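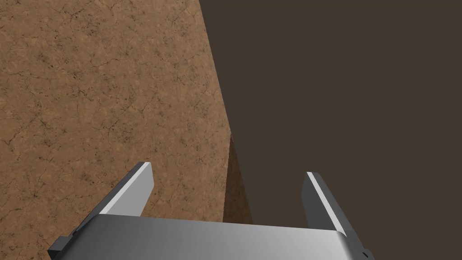 4 min read

Search the archive Go

From: Viera Polák
To: memoir-readers list
Date: April 9, 2020
Subject: Re: Re: "The Vumdale Road" – is it okay to love this?

> I finished the Doležal book last night and I'm a wreck. For those who
> haven't got to it yet, it's the one where he moves back to Vumdale to
> look after his mother after her strokes, and she talks to him every
> evening over supper, whole conversations, all written out. I kept
> thinking, I never wrote down a word my own mother said. The chapter
> where she tells him about the flooded orchard made me put the book
> down and go stand outside for a while.
>
> I listened to his interview on the Trilano podcast afterward and he was
> so humble about it. He said every word in the book is hers and he was
> "just the stenographer." I think that's the most generous thing a
> writer can do. I would like to nominate it for our April pick and I
> don't see how anybody could vote against it.

I'm going to vote against it, or at least I want to argue before I don't.

I read it too. I read it fast and I cried at the orchard, so please don't write back and tell me I have no heart. The orchard chapter is good. It's the supper chapters I can't swallow, and the word I choke on is the one you quoted, "stenographer."

Go back to chapter 4. His mother has come home from the rehab unit. He tells us that she loses nouns, that she calls the kettle "the hot one," that she gets partway into a sentence and waves her hand to say never mind. That's what my aunt was like and I believed all of it. Then supper comes and she speaks for two and a half pages about her first job at the cannery, with the foreman's jokes in order and the punch lines in place. He doesn't say she had a good night. He doesn't say he put it together from several nights. He says "she told me" and opens the quotation marks.

So which is it? People recovering from a stroke can surprise you, and I'm no doctor. Maybe she had evenings like that. But a writer who noticed "the hot one" would surely notice his mother suddenly talking like a radio play, and he never remarks on it once. He had room for a page on the wallpaper.

I went looking for some account of method. There's a note at the back, in the Gromaren hardcover anyway, and it says that "some names and details have been changed." That's all. Every memoir has that line. It's the literary version of the tag on a mattress. Nothing about a notebook, nothing about a tape recorder, nothing about whether his sister read the pages. The sister, you'll remember, is in the house for most of the winter and has maybe five lines. I would love to know what she heard at those suppers.
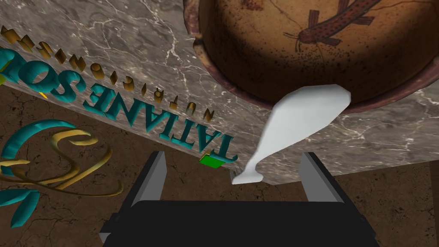 Round bowl with a painted catfish, on marble

Now the interview. I listened to it twice because I wanted to be fair. The host asks him straight out how he remembered so much, and what he says first is that he "has always had a good ear." Then she asks if he took notes and he says he took notes "in his way." She laughs and they go on to talk about the cover. I don't call that humble. He was asked a plain question and he slid off it, and she let him. The stenographer line comes near the end, when he's relaxed. A stenographer has a transcript.

I should say what I'm not claiming. I don't think he made his mother up, and I don't think he made up the strokes or the house or the cannery. I don't even mind rebuilt dialogue. Everybody who writes a memoir rebuilds dialogue, and we've read plenty on this list where the author says so on page one and you nod and get on with it. If he had written "this is how I imagine she would have said it, if she'd had the words that winter," I'd have thought it was a braver book. It might have been a sadder one too, and I suspect somebody at Gromaren thought of that.

What bothers me is who gets the credit and who can't object. She died before it came out. Her opinions about her marriage are in there, in quotes, and so is what she thought of the neighbors, one of whom is pretty easy to identify if you live anywhere near a town that size. If those are her words, fine, she had every right to them. If they're his words with her name on them, then he has settled a couple of old scores and let a sick woman sign for it. I can't tell from the book, and he has arranged things so that I can't tell.

And then there's the effect on people like you and me. You wrote that you never took down a word your mother said. I felt that same pinch when I read it. But most people looking after somebody are not sitting there with a pen. They're finding the pills and wiping the counter and answering the same question again. A book that gives us these perfect suppers makes everybody else's suppers look like a failure, and I'm not sure the suppers happened. I spent 26 months at my aunt's and I could give you maybe a page of real speech from all that time, and half of it would be her cussing at the cat.

The quote on the jacket says "unflinching." I counted that as a warning before I'd opened it.

Here's what I'd suggest. If the group wants it for April, I'll read it again and show up on the call, now that we're all stuck doing it by computer. But I'd like us to read it alongside something where the author shows the seams. And I'd like one person who loves it to take chapter 4 and chapter 9 and tell me how the woman in the first half of each is the same woman as in the second half. I mean that as a real request. I'd be happy to be wrong – it's a nicer book if I'm wrong.

One practical note. The library has the e-book, but the waiting list was at 30 when I looked, so anybody who wants to borrow should get in line today. The paperback isn't out. I have one hardcover with my pencil all over the margins and I'll mail it to whoever asks first, provided you can stand the pencil.

Viera

P.S. In chapter 11 he drives her to the lake "in the first week of lilacs" and they come home to find ice on the birdbath. Could be a late frost. I put a question mark next to it and moved on, but I had put a lot of question marks by then.

Comments (4)

orchardgate
I'm the one who nominated it and I still love it. But I reread chapter 4 after this and yes, okay, the cannery speech is long. I assumed time had passed between the two parts. Maybe I wanted it to.

M. in the back row
My father had two strokes and there were evenings he talked for an hour, clear as anything, and then nothing for days. So it does happen. What I'd agree with is that I talked about those evenings for weeks. I would never have let one go by without saying how strange it was.

pagecorner
Is the pencil copy still going? I'd read it for the pencil.

tess_r
Think you're hard on the podcast host. She had around ten minutes with him and the thing is meant to be friendly. The mattress tag is fair though. What would you pair it with?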